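The Gadby Bus

She had missed the 14.25 and the next was in an hour, if it came. Rain. Of course rain. Xiaoqing Yuan stood under the shelter at Woltmont with her aunt's suitcase and her aunt's umbrella and none of her aunt's patience.

The letter was in her coat. She'd read it so many times the fold had gone soft. Come before the house is sold, it said. Take what you want. The rest goes to the clearance man. Signed only Wi, the way he signed everything, as if the rest of his name cost extra.

Her uncle. Not really her uncle. Somebody who had married somebody, then un-married them, then stayed in the house anyway and kept the garden going.

What did she want from it? She'd been trying to make a list since February. The green pot. That was all she ever got down. The green pot, and then a blank line, and then the phone would ring. 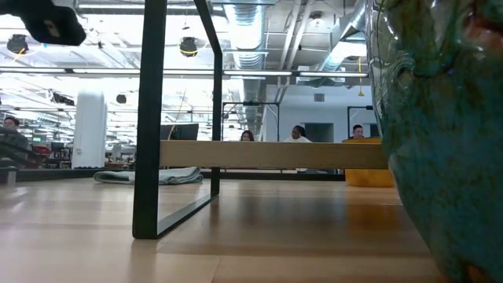

The House

Smaller. Everyone says that about houses and she'd promised herself she wouldn't, but it was. The gate came up to her hip. The step she'd split her chin on was barely a step at all.

He opened the door before she knocked.

"You're wet."

"It's raining."

"Well, come in then, don't stand their dripping."

Hall. Coats. Same smell, paraffin and oranges. He'd got thin. He went ahead of her with one hand on the wall, not leaning, just keeping in touch with it, and she carried the case behind him and didn't know where to put it so she kept on holding it.

Boxes in every room. Liltis tea crates, the old sort, stencilled. He'd written on the sides in pencil. BOOKS. MORE BOOKS. DON'T KNOW.

"How much did they give you for it?" she asked, and wished she hadn't.

"Enough."

"Where will you go?"

"Gadby. My sister's got the room over the garage." He filled the kettle, too full, water down his sleeve. "It's thirty-two steps. I've counted. She says she'll put a rail in."

He found her a mug, the big dark one with the yellow inside. She used to think it was where the sun went. She must have been four. She'd told him that, very serious, and he had nodded and said he'd always wondered.

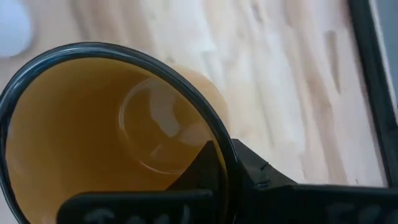

They drank it standing up. He'd sold the chairs.

"Your aunt left you four hundred pounds," he said. "I've been meaning to say. It's in the biscuit tin."

"When?"

"When what?"

"When did she leave it?"

He looked at the window. "Two years ago. Bit more. I kept thinking you'd come and I'd give it you. And then you didn't, and it got so I couldn't post it. If I'd posted it you'd have no reason to come, see."

The clock had gone too. She could see the clean square on the wallpaper. She wanted to be angry, had come all the way from the coast ready to be, and it just wasn't there, like reaching for a stair.

"I should of rung," he said.

"So should I."

The rain got louder, then stopped all at once. He took the mug off her and rinsed it and wrapped it in newspaper, very slowly, tucking the ends in, and put it in her case himself. The pot wouldn't fit. She carried that, both arms round it, umbrella hooked over her wrist, all the way down the lane.

He walked with her as far as the post box. The bus was early, it was never early, and she had to run for it, and she didn't turn round untill she was in her seat and the window had steamed right over. She rubbed at it with her sleeve. Hedge. Post box. His hand, up.
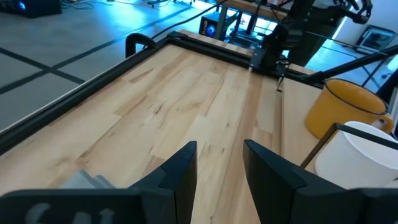 The long tabletop, pale maple, with the grain running away to the far end.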